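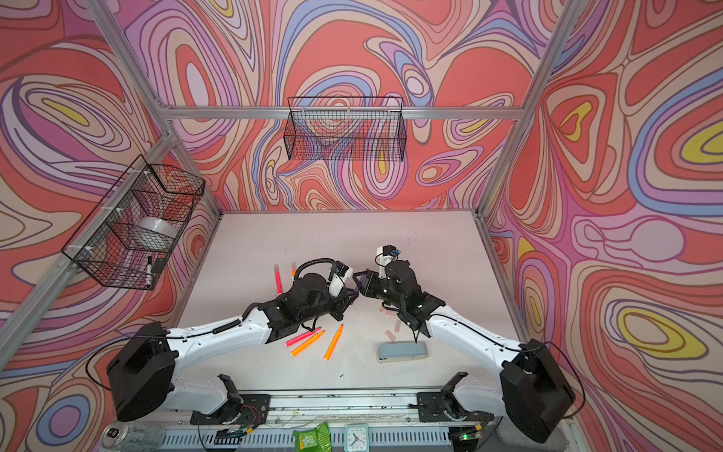
Two robot arms over a pale tabletop, with swirling color on three sides.

I read the last 60 pages of my June mystery standing up in the kitchen, with the pasta boiling over. That's my highest rating. The book was set in Prunemholm, a made-up harbor town where everybody owes everybody money, and the woman who runs the ferry office starts finding threatening notes in the lost-and-found drawer. I guessed the killer on page 123 and felt very smug for two chapters – then I was wrong!

What I love about small-town mysteries is the gossip. Give me a sheriff who can't keep a secret and a cousin who's back for the funeral and I'm happy all weekend (my family knows not to call on a Saturday).

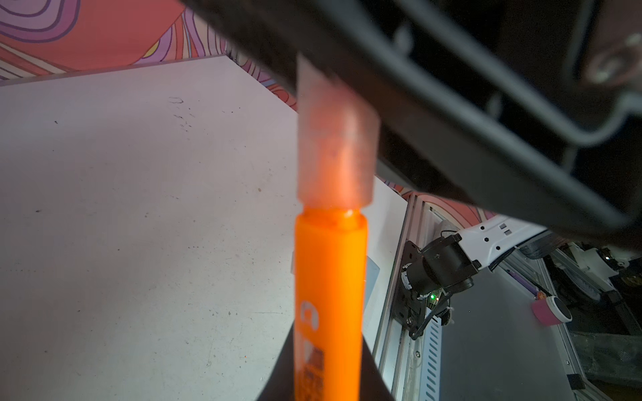 I do have complaints, though. The second book in the series, the one set in Caltport, brings in a detective named Ajayi who is so much fun that everyone else goes a little flat when she's around. She eats pie for breakfast and lies to her boss. Then she leaves halfway through to visit her sister, and we're stuck with the mayor for nine chapters. Nine! I skimmed some of those, and I'm not sorry.

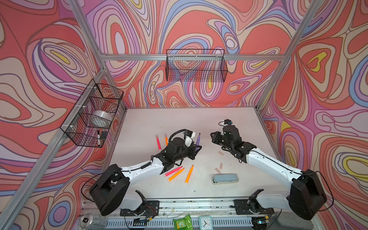
Mererid Owen
Books columnist

My friend Ifor Meredith won't read anything where the dog might be in danger, so I checked both books for him. The dog in Prunemholm gets locked in a shed and is fine by dinner. There's no dog in Caltport, only a parrot, and the parrot knows more than it should.

If you're new to the series, start with the first one, even though the second has the better detective. The ferry office business comes up again and you'll want to know who got the drawer key. A third book is on the way and I've already asked my library to put me on the list.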